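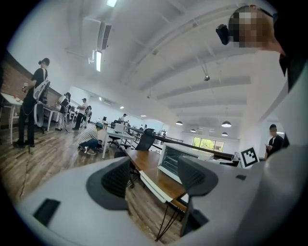
About Gritano

We try out grippers so that you can stop arguing about them.

Gritano is a small testing shop. People send us grippers, arms, cameras and the controllers that are supposed to make them talk to each other, and we put them to work on ordinary jobs until we have something useful to say. Then we write it down, with the numbers, and send it to whoever paid for it. Some of those people have written back to say thank you. Others have written back.

How it started

The company began with a spreadsheet. Three of us worked for a packaging firm that needed a gripper for soft pouches, and we had collected a stack of brochures in which every product was the gentlest, the strongest and the easiest to set up. We bought 14 of them. Five could hold a pouch for a full shift. One could hold it so well that we had to cut the pouch off.

The spreadsheet got passed around, first inside the firm and then well outside it, and after a while strangers were calling to ask about column R. We left in March and took column R with us.

What we test

Mostly the things that touch other things. Two-finger grippers are the bulk of it, both the kind bolted to an arm and the hand-held kind a person carries from task to task. We also compare finger pads, wrist cameras, depth cameras, small arms and control boxes. If it comes with a cable that is slightly too short, we have probably had it on a desk.

Our standard set has 142 tasks. Very few of them would impress a visitor. Open an oven door. Pull out a drawer without taking the whole desk along. Pick up a coin, a sponge, a wet sponge. Turn a knob that was designed for a hand by someone who had clearly never met one. We like dull tasks because people know what success looks like, and a gripper that can't manage a drawer has no business near a production line.

Each task is run 48 times per product. We settled on that number after a long discussion that we don't intend to have again.

How we compare

Same room, same objects, same lighting, same people taking turns. Every operator works with every product, so that one person's good wrists don't turn into somebody's marketing. Failed runs stay in the report. So do the runs where the product did fine and we dropped it.

We list prices as paid, setup time as it really went, and the number of emails it took to get a working driver. That last column has become more popular than the rest of the report put together. A few makers have asked us to remove it. A few others have started answering their email.

Who we work for

Roughly half our work comes from manufacturers who want to know how they stack up before their customers find out. The rest comes from buyers. We did the finger pad comparison for Drukmont, who handle coated paper and hate fingerprints, and the camera mount trials for Toner, who don't make toner and are tired of being asked. For Sönmez we keep a running comparison of arm controllers, updated whenever a new firmware release breaks something.

We don't sell hardware, take a cut of sales or hand out badges. There was a proposal for a badge once. It was round and had a little claw on it, and it looked so much like an award that we deleted the file.

What we're like to deal with

Quick on the phone, slower on paper. A single-product report takes a few weeks, a full comparison longer, and anything with a custom mounting plate longer than that. You are welcome to visit while your product is on the desk - most clients last until lunch. Wear flat shoes and step over the cables.

If you want to send us something, write first and tell us what it weighs. Please include the power supply.

Page last updated September 20, 2023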